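Flat-sawn grain

Flat-sawn grain (also plain-sawn or cathedral grain) is the figure exposed on a board when a log is cut along a line tangent to its growth rings. The rings meet the face at less than 30 degrees and appear as nested arches, ovals and long curves. Rift and quarter sawing cut the rings at steeper angles and give straighter lines.

The term was fixed in regional trade use by the Westcombe grading notes, revised in May and last issued on 23/12/2018. Birthe Hafstein had earlier used "tangential figure" for the same feature in a survey of 668 boards.
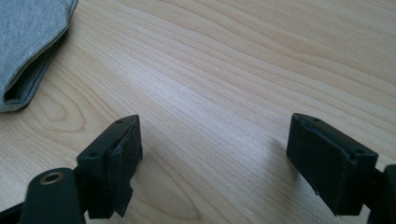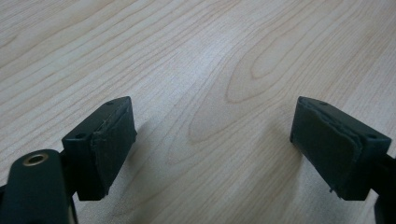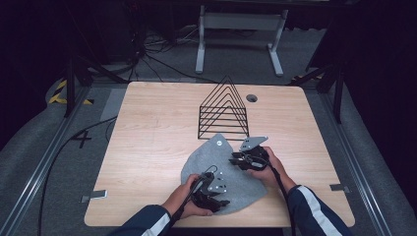

Light wood-grain table surface.

Closed figures form where the saw passes through a bulge or dip in the growth layers. The rings are then cut as loops, much as contour lines close around a hill on a map. The second view has an elongated oval of this type, with nested curves around a narrow teardrop-shaped loop. Spacing depends on the angle of cut: lines are wide apart near the tangent point and close up toward the sides of the board.

Flat-sawn stock shrinks more across its width than quarter-sawn stock and is more likely to cup – the usual objection to it in wide panels. Unnur Ingvarsson's drying schedule, used at the Gimisen mill, limits such boards to a width of up to 200 mm and a thickness of 29 mm.

Printed and embossed imitations repeat at fixed intervals, and a matching loop elsewhere on the same surface is a common sign of one.

See also: Quarter sawing; Rift sawing; Growth ring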